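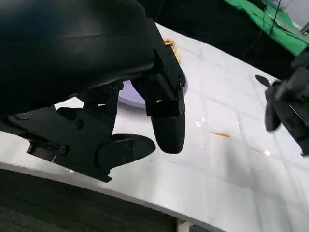
Niltard house rules for two-arm table work

Hi! I look after the Niltard recordings, and these are the rules I ask everyone to stick to, whether you're at Plikville or over at Zollthorpe. Most of them were written in April after a very long week of sorting (I threw out 275 episodes, ouch).

Before you start

Wipe the table. Food leaves smears, and shiny spots plus smears make a mess of the wrist views. A new wipe every 20 episodes is plenty.

Check the screws on both grippers, finger plates first. Snug is fine, please don't crank them!

Keep cables and cloths behind the far edge of the table, out of reach of either arm.

While you record

One arm goes in for the plate or the food, the other waits off to its side. If both need to be in close, slow them down. I'd much rather have a slow episode than a bent fingertip.

Hands stay off the table until both arms have stopped. No exceptions, even for a runaway snack.

What's in the set

720 episodes so far, and I'm hoping for 1,000. Bad grasps stay in, with the label "miss". Stops and bumps get "halt". The Myung folder uses the older labels, so don't mix it in until I've fixed those.

Last edited Friday, June 15, 2018. If a rule gets in your way, open an issue and tell me which one.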